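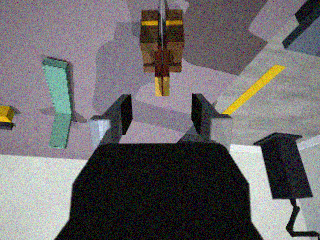 Brasia, August

Start with the fingers. Whatever is wrong with the cell this morning, somebody will want to discuss the software, the calibration and the general decline of standards, and twenty minutes later it will be a gripper finger with glue on it. I have looked after the two-arm bench at Drelura long enough to have skipped this step many times, and each time I paid for it before lunch.

What follows is the list I keep taped inside the cabinet door, with the swearing taken out.

Fingers

Open the jaws all the way with the arm parked and the drive off. Wipe the inner faces with a lint-free cloth and a little isopropyl. Leave the degreaser in the cupboard; it does a lovely job and takes the grip off the pads with it. Look along each finger from the base to the tip. They should mirror each other. If one leans in more than its partner, loosen both and set them again as a pair, and don't be tempted to nudge the bad one until it looks right. I have nudged. You end up chasing it around the bench for a week.

Our pads come from Aubert and cost more than they should. I change them at 1,886 grasps, a number I got by writing down when the last three sets started slipping and taking the worst of them. Yours will be different. Count your own and be pessimistic.

Closing force

Too much and you print the pads into every wooden block you own. Too little and the hand tools swing. A tool held by the handle wants to rotate, and it will wait until the arm is moving sideways at speed to do it. I set the force on the heaviest thing we pick up, then come down until it slips, then go back up two steps. It takes ten minutes and can be done with a coffee in the other hand, though the sign on the wall says otherwise.

Clearance under the fingers

If you use a simulated copy of the cell, and we do (it lives in a package called Flotivness, and no, I didn't name it), look through the gripper's view in there before you send the real arm anywhere near a crowded table. A gripper body is a good deal wider than its fingers, and most of the collisions I have filed paperwork on were the fat part hitting something while the fingers sat politely in open air. Keep the simulated noise turned up as well. A clean, pretty view will persuade you that the vision settings are wonderful.

Check that the parts in the simulator are sitting on the table, too. Blocks get spawned a little high or a little inside one another, and a grasp tuned on a block that is hovering will be a sad thing to watch on a block that has discovered gravity.

The bench

Lay the parts out so the arm can reach each one without leaning over another. Tall notched pieces go toward the back. Tools go with the handle facing the arm that will pick them up, which sounds too obvious to write down, and I wrote it down after the third time. Long pieces with a bend in them should lie on the long side. 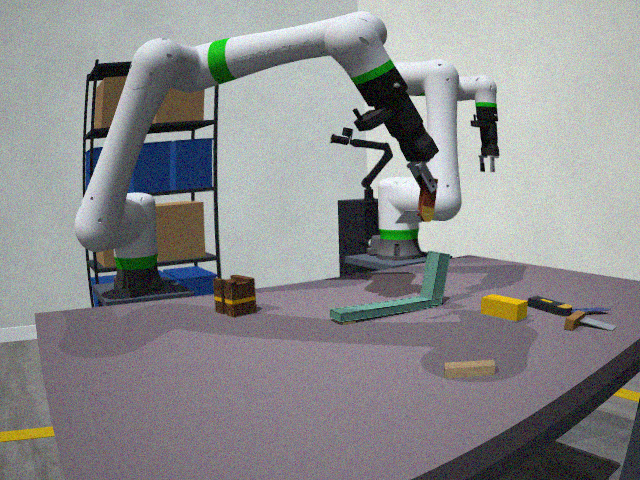
Then look at where the shadows fall. An arm reaching across a table throws a long dark patch over the very parts it is about to look for, and a camera is easily impressed by a dark patch. I move the small pale blocks first and the lights second. Moving the lights means recalibrating, and recalibrating means telling people, and telling people means a meeting.

With two arms on one table, park the one you are not using with its gripper pointing straight down and open. You can then see at a glance that it is empty. I once spent an afternoon looking for a screwdriver that was being held, quite securely, by the other robot.

Base bolts

Check them monthly with a torque wrench. Your arm is not a torque wrench, however well you know it. Put a paint-pen line across each bolt head and onto the plate, and after that a look will do between proper checks. If a line has broken, stop and tighten before anything moves. Ours went out of line once and the arm was placing everything a hair to the left for days, during which time three separate people improved the software.

Cables and side-mounted cameras

A camera on a little bracket beside the tool is the first thing anybody bumps with an elbow. Push it gently with one finger. If it moves, every calibration since the last time you did this is suspect, and I'm sorry. Leave slack in the cable for the full turn of the wrist and run that turn slowly by hand before you put the ties on. Tie on the straight parts and let the joints be.

The shelves behind

Keep boxes and bins pushed back from the edge, well out of the elbow's reach. The elbow goes further back than you think, usually on the move you added last. Heavy bins low, light cardboard high. Walk the arm through its widest pose at crawl speed whenever somebody puts a new box up there.

The floor line

Stay outside the yellow tape when the arms are live. So should your stool.

Spares

One set of pads, one set of fingers, one camera bracket, a bag of cable ties and a fuse. Ours came to 279 dollars without the fingers and 372 with them, and I was asked whether we needed the fingers. We needed the fingers by the following month.

Write down what you changed and when, in a notebook with a pencil on a string. The string is the part that took us longest to get right.

Lorraine Hinds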